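How to get ready for an overnight ferry (the boring safety stuff included)

I've been taking the overnight boat to Bullusau every August for years now, and I still meet people on deck who have no clue where the life jackets are. 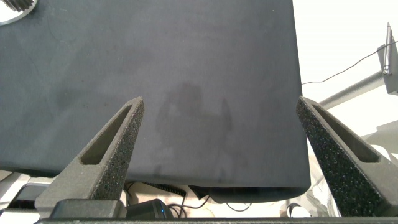 So I finally wrote down what I do, start to finish. It takes maybe ten minutes of your evening, and then you can go eat your noodles in peace!

Before you leave home

Pack two bags. The big one goes wherever the crew tells you to put it, and you should be fine with not seeing it again until morning. The small one stays on you. Mine holds my passport, phone, a charged power bank, any pills I need, a flashlight, a whistle and a light jacket. Everything with a battery gets charged the night before – the outlets on the Verex boats are always taken.

Give somebody on land the name of the ship and the time it's due in. I text mine to my friend Radymyr Prokopenko, who replies with a thumbs up and nothing else.

At the dock

Make sure your name is on the passenger list, spelled right. If you bought the ticket from a guy at the gate (I've done it, no judgment), go to the Kahraman ticket window and ask them to check. Kids need to be on there too, even the ones riding free.

Have a look at how full the boat is. The one I usually take is licensed for 600 people, and there's a plate by the gangway that says so. If it looks way past that, wait for the next one. I once lost 12 hours that way in Tement and slept on a bench, and I'd do it again.

Once you're on board

1. Find your life jacket and open the locker to see that it's really in there.
2. Try it on. Do the straps up all the way. Kids need a child size, so ask for one now and not at midnight.
3. Walk from your bunk to the nearest stairs, then find a second way out. I go back and do it with my eyes half closed, counting doors with my hand. Yes, I look silly.
4. Read the muster station sign and go stand there for a minute.

Overnight

Sleep in clothes you could go outside in, shoes next to the bunk, small bag by your head. If you smell smoke, tell the crew right away, even if you think it's just the kitchen. When the alarm goes – seven short blasts and one long one – put on something warm, grab the jacket and head for your station. Leave the big bag. Stay out of the elevator, and don't go down to the car deck for anything.

I'll add a bit about traveling with a motorbike once I've done this year's trip.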